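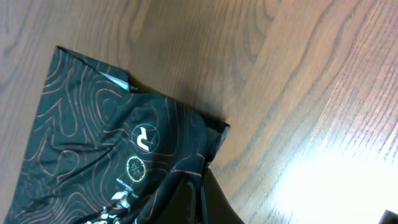

How to watch a cloth-folding robot demo without being fooled

Posted 2025-03-10 by Corentin Besnard
4 comments | 159 shares

I went to the Iltus open day at Clurberg in February, stood at the folding table for most of an afternoon, and came home less impressed than the brochure wanted me to be. It wasn't a waste of time. Folding cloth is a hard job for a machine and I'd like to see someone crack it. But an open day is a sales event, and you get more out of it if you turn up with a plan.

What follows is how I go about it now. You don't need any technical background.

Step 1. Get there before the first run

Watch the table being set up. A shirt that is laid out square, with the sleeves already tucked, is a much easier job than one dropped in a heap. At the Nuro stand the cloth was smoothed by hand between runs, which the presenter called "resetting". Fair enough, but then the resetting is part of the work and should be counted as such.

Step 2. Look at the cloth

Plain towels are the usual choice. They're thick, they're rectangular and they stay put. A slippery garment in a dark colour is a better test. Creases in near-black fabric are hard enough for me to make out, and if there's a pattern of thin winding lines printed all over it, like the contours on a topographic map, I lose track of which line is a fold and which is ink. I'd want to know how the software copes. Ask.

Step 3. Look at the table

A glossy wood top throws glare back at a camera, and strong grain gives it plenty of lines that have nothing to do with the cloth. I count that in a demo's favour. A matte white bench under soft lights tells you very little about what would happen in your kitchen or your laundry.

Step 4. Watch the fingers at the hem

Get as near as the barrier lets you and keep your eyes on the spot where the gripper meets the edge of the fabric. Three things to note:

- Does it take one layer or two?
- Does the cloth bunch up beside the finger?
- When it lets go, does the fold stay where it was put?

Most of the crowd watches the arm, because the arm is what moves. The arm is the easy bit.

Step 5. Ask who is driving

Put it plainly: "Is a person controlling this right now?" At Courtois I got a straight yes, from a bloke with the controls in his lap, and I thought better of them for it. At another stand I got "it's a blended approach" and had to ask twice more before anyone would say what was being blended.

Step 6. Ask what the big number means

The Iltus banner said 1,646 folds. Folds of what? Was a failed one left out? Did a shirt with 3 creases in it count as 3 folds? The woman on the stand was friendly and didn't know, and she wrote my email address down. I haven't heard back -- I'll add the answer to this page if I do.

Step 7. Ask for a go with your own shirt

Bring one in your bag. Expect to be told no. How they say no is worth hearing, and if they say yes, stay for the whole run, including the bit where somebody reaches in to help.

Step 8. Write it down before you leave

Stand, garment, who was driving, how many tries you saw and how many worked. I did mine in the car park, and even then I'd mixed up two of the stands and had to walk back in to check.

Contact | Copyright Corentin Besnard | Back to top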